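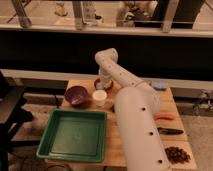
Why does an arm go into protective stop when it hasn't touched anything?
The controller compares expected joint torque with measured joint torque. If the payload or the cable drag isn't what the model says it is, the difference looks the same as a collision.

1/ Fault log for the Kenddale cell, August 2018. Total of 2,648 pick cycles on the tabletop task, 234 protective stops. None of the stops had a contact we could find on review.

2/ Stops were not spread evenly. Nearly all came on the reach to the back of the table, with the elbow high and the wrist pointing down over the dish. Picks near the front of the table ran clean.

3/ First suspect was the Hetico gripper. Swapped it for the spare. Same fault, same pose. Put the original back on.

4/ Second suspect was the payload setting. It had been entered as the gripper alone, without the adapter plate. Corrected it. Stops dropped but did not go away.

5/ Gripper low over the red bowl at the back, with the small white object in it. Fault pose, near enough. The elbow joint carries the error here.

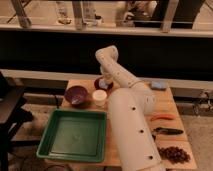
6/ Third suspect, and the one that held up: torque sensor offset on the elbow. It drifted as the joint warmed. Cold start was fine. After 16 minutes of running, the offset ate most of the collision margin.

7/ The part I don't like. In March someone had widened the collision threshold by 4 steps to keep the cell going. That hid the drift for months. It also meant a real contact would have been caught late. Threshold is back at the Gason default.

8/ Current procedure: warm up, park in the neutral pose, re-zero all joints, then run. Hands stay outside the taped line until the re-zero has finished. Threshold changes now need a second signature.

9/ Lozano has the log files and is sending a replacement elbow module. Cell stays on reduced speed until it is fitted and the back-of-table reach has been rerun.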